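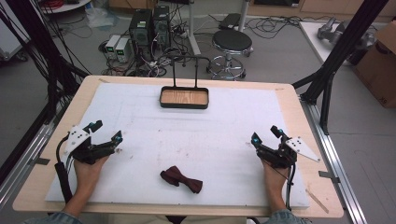
Nidbridge Hall, workroom 2
Table and small items check, with comments
Checked by: Driss Younis
Date: January 22, 2021

1. Table, general
Steady, no wobble. Last August's wobble was cured with a folded raffle ticket, which has since been promoted to permanent fixture.
Result: pass

2. Edges of table
Bare wood all round the board. Ran a cloth along it and the cloth came back in one piece.
Result: pass

3. White foam board
Scuffs, faint pencil lines, a few small reddish specks. I've been told the specks are paint, jam and "always there", by three different people. The pencil lines may be somebody's life's work, so I've left them alone. Lies flat, no lifted corners to catch a sleeve.
Result: pass, but wipe it. If the specks come off, it was jam.

4. Carrying tray with black handle
Gave it a tug, then a lift, then a lift with 15 teaspoons in it. Handle held. Black rim has no sharp spots. The form asks for a maximum load and the tray doesn't offer one, so please don't find out with the good cups.
Result: pass

5. Position of tray
Toward the back of the board, in the middle, where an elbow has to make an effort to reach it. Keep it there.
Result: pass

6. Bow tie, dark maroon
The form has no line for neckwear, so it goes under "soft goods, misc." Slightly rumpled. No pins found, and I did check, with my thumb. Not a trip hazard unless worn very low.
Result: pass. Return to costume box 206 when finished with, and I mean the box and not the top of the box.

7. Thin wooden stick, bottom right
No splinters on either end. Sitting on the bare border, where it'll roll off sooner or later and be stepped on by whoever has just taken their shoes off.
Result: fail. Put it in the tray. The tray is right there.

8. Cables
Keep them clear of the chair legs. Chairs always win.
Result: pass, look again next visit

9. Labels
Tray: none. Board: none. The shelf where both of them live has four, and no two agree.
Result: fail, new labels please

To do before next check: wipe board, move stick, write labels. Allow 20 minutes, or a full afternoon if you open costume box 206.

Signed, D. Younis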